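Workshop tips: getting a hand to take a card

I've been tinkering with the handover code at Tratgate since September, and most of my tips are dull ones, so bear with me! First: make the gripping routine wait. My early version closed the fingers as soon as the camera spotted a card, and it grabbed at thin air (and once at Malou's sleeve). Now it wants the card in the same spot for 5 frames running before anything moves.

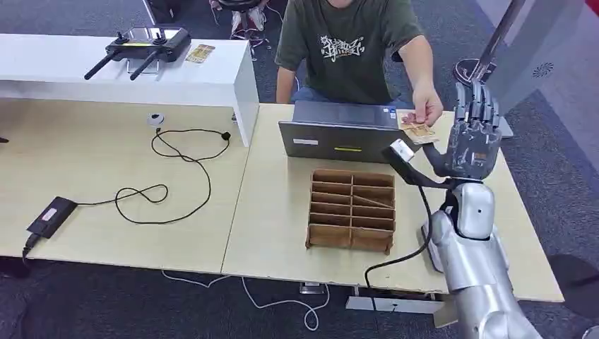

Page 40

Offer the card corner first, with the palm of the robot hand turned towards you. The planner has an easier job when a bit of the card is sticking out from your fingers, and so do you. Keep the laptop open in front of you while you're at it, then you can watch the log scroll past and stop things with your free hand.

Shiny gold printing can fool the detector, so I drop the exposure a touch and wait 300 milliseconds before trusting it. Leif swears by a second camera, but I've never bothered.

Oh, and save your settings under a new name each time. I lost two evenings to that one.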